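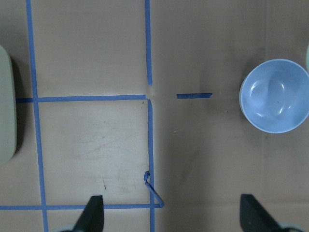
Hilo sobre el brazo, que llevo prometiéndolo desde agosto y Reshma Msimang ya me lo ha reclamado dos veces (con toda la razón). Poneos cómodos, que me enrollo.

Resumen para quien llegue nuevo: estoy montando un brazo pequeño en el taller compartido, con piezas impresas y servos de segunda mano. Le puse Urkeo. La idea es que aprenda a poner y recoger la mesa, empezando por lo que menos se rompe.

La base la cambié tres veces. La primera iba con sargentos y bailaba con cada frenazo. La segunda pesaba tanto que no había quien la moviera al terminar la tarde. La de ahora va atornillada a un tablero con 4 tornillos y por fin se está quieta, qué alegría, de verdad.

Para la superficie de trabajo probé de todo y me he quedado con cartón y cinta azul de pintor. El cartón no brilla, perdona los golpes de la pinza y cuando se estropea se cambia. Con la cinta marco las casillas y así sé dónde volver a colocar cada cosa entre un intento y otro.

Lo malo es que la cinta se levanta. Se despega por las puntas, se enrosca y luego estorba justo donde tienen que bajar los dedos. Y mis líneas tampoco es que sean rectas, ya me lo dijo Gert Hendricks, que es de los que miden. Gert, te quiero igual.

Los cuencos son otra historia. Cogerlos desde arriba por el borde parece facilísimo hasta que lo intentas con dos dedos rígidos. Si entro un poco torcida, el cuenco gira y se me va. He bajado la velocidad de cierre y espero 500 milisegundos antes de subir. Va mejor, aunque todavía no me atrevo con loza buena.

También me dan guerra los reflejos. La cámara va en la muñeca, y en cuanto entra el sol por la ventana del taller el cartón se aclara por un lado y los esmaltes sacan unos brillos blancos tremendos. Themba Naidoo me sugirió un difusor casero con papel vegetal. Lo pruebo el viernes, si encuentro dónde colgarlo.

De momento llevo 700 intentos grabados y quiero llegar a 1000 antes de entrenar otra vez. Los hago a ratitos, con la radio puesta y un café al lado (lejos del tablero, que ya aprendí).

Pendiente: cambiar la cinta, ordenar los cables del hombro y limar las puntas de la pinza, que me salieron demasiado gruesas. Si alguien ha forrado unas parecidas con silicona y le han aguantado, que me cuente cómo las pegó, porque lo mío con los pegamentos es un desastre. ¡Gracias por leer hasta aquí!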